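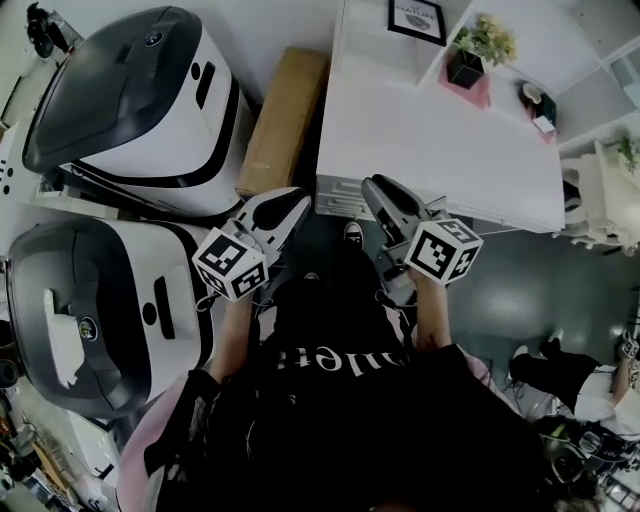 Una zapatilla negra de suela blanca en el suelo de la sala y, al fondo, la mesa blanca y el cuadro con la palabra «NATURE».

La sala de exposición de Hunance en Nendlow vuelve a recibir público desde el 28 de abril, después de varias semanas de reorganización del mobiliario. La firma, dedicada a los muebles blancos de estilo clásico, ha cambiado de lugar casi todas las piezas de la planta baja y ha reservado una parte del local para mesas, cajones y estanterías que antes se guardaban en el almacén.

Según el comunicado de la empresa, el local tiene ahora 555 metros cuadrados abiertos a las visitas y la reforma duró 12 semanas. No se ha informado del costo total. La empresa indica solamente que la mayor parte del presupuesto se destinó a la iluminación y al suelo, y que los muebles principales son los mismos de la temporada anterior.

El cambio más claro está en la zona de la entrada. El mobiliario blanco tallado queda junto a una mesa del mismo color, y las plantas en maceta ponen un poco de verde entre tanto blanco. También se han colocado objetos pequeños de decoración sobre superficies rosadas, un color que la firma usa por primera vez en este local. Todavía hay cajas en el suelo, y la empresa avisa de que algunas piezas no tienen aún su lugar definitivo.

Los armarios a medida ocupan otra parte de la sala. Son obra del taller Balter, que trabaja para Hunance desde hace tres años y que fabricó también las puertas. Los visitantes pueden pedir que se les muestren los acabados disponibles y llevarse a casa una lista de precios. El modelo de estantería más sencillo cuesta 1.000 euros, sin transporte ni montaje.

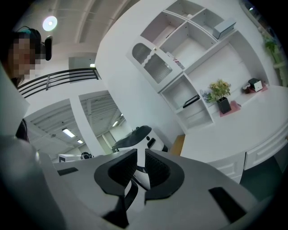 En ese modelo grande, blanco y empotrado, la puerta de la parte superior lleva un vidrio esmerilado con relieve de líneas y un borde ondulado. El pomo es pequeño. Balter ofrece la misma puerta con vidrio liso, aunque el plazo de entrega es entonces más largo, y los pedidos de medidas especiales se aceptan solo con visita previa al domicilio.

El local conserva la barandilla negra del nivel superior, que estaba en el edificio antes de la llegada de la firma. La empresa pensó en sustituirla por una de vidrio – así figuraba en el primer proyecto – pero finalmente decidió mantenerla. El piso de arriba seguirá cerrado al público hasta el mes de junio, cuando se instalarán allí los dormitorios de la colección Nutsugah.

Mientras tanto, los clientes que encargaron muebles antes de la reforma pueden recogerlos en la puerta trasera, presentando el recibo original. La entrada a la exposición es libre. Para grupos de más de 12 personas se pide reserva, que puede hacerse por teléfono o en el mismo mostrador de la tienda.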